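Dye bench, February, afternoon

Third go at the woad vat and I think we have it! Started from the Bastos powder again, 40 g in the big pan, and this time I let the vat sit at 50 — no, crossed out, the dial on the old heater reads low, so call it whatever gives 70 on that dial. Same as the Istus batch, anyway. Lovely coppery skin on top by lunchtime and a proper yellow-green underneath.

First skein went in for 2 minutes and came out the colour of pond water, then turned blue while I stood there grinning at it. Second dip deeper. Third dip deeper still, a bit streaky near the tie (my fault, tied too tight).

Next I want to try knits and stretchy stuff, where the dye has to get into seams and rolled edges. Pale greys should take an overdye nicely and give us something smokier than the white wool does.

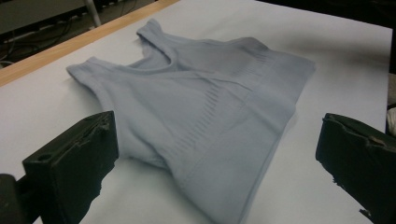
Yu-ting Leung reckons stretchy fabric will fight us if there's much synthetic in it, and wants a snip from an inside seam burn-tested before anything goes near the vat. Fair point. Will do that first.

Still to sort: more soda ash, a lid that fits, and 700 ml of the old Fladeck liquor to use up or tip. Tiago has the good thermometer — get it back!

Vat smells dreadful. Window open overnight.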